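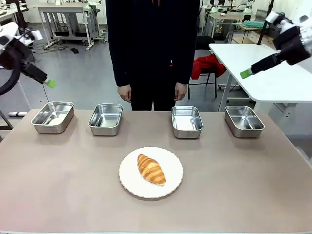 I finally made it to the Sheehan flour mill! If you've been reading this blog for a while you know I've wanted to go since I started baking, and last week a spot opened up on one of their small group tours, so I grabbed it and drove the 95 miles up the valley in my husband's truck (mine makes a noise).

The mill sits right on the Oter, which was running high and brown after all the rain. You park across the road and walk over a little footbridge, and you can feel the whole thing humming under your shoes before you get near the door. Our guide was Ehsan Butt, who has been milling there for years and talks about wheat the way my dad talks about baseball. There were 2 tours that day and I was on the early one, which I'd recommend, as the machines were running the whole time we were inside.

We started at the top of the building, up more stairs than I was ready for, where the grain comes in and gets cleaned. I had no idea how much junk comes in with wheat. Straw, pebbles, weed seeds, even a bolt that Ehsan keeps in his pocket to show people. Then you follow the grain down floor by floor. It gets a bit of water and a long rest so the bran toughens up and peels away in big flakes, and after that it goes through the rollers. He let us rub the flour between our fingers at each stage, and the change from gritty to silky is something I'm still thinking about.

My favorite part was the old stone room. They only run the stones for one flour, a whole wheat called Hakeo, and the smell in there was unbelievable - sort of like warm hay and peanuts. The stones have to be lifted and recut by hand, and Ehsan had the chisels laid out for us to try on a scrap piece. I was terrible at it.

I asked my big question, which was why my croissant dough keeps tearing on the last fold. He asked what flour I used, and when I told him it was bread flour he laughed and said I was fighting it. His advice was something softer, a longer rest in the fridge between folds, and to quit adding flour every time I get nervous. I wrote it all on my hand.

The shop is tiny and takes cash only, so plan for that. I came home with about 100 pounds of flour (don't tell anyone) and a jar of wheat germ I have no plan for. The café next door was closed for the winter, but they say it will open again in March.

Tours are free but you do have to call ahead, and wear shoes you don't mind getting dusty. I was still shaking flour out of my hood two days later!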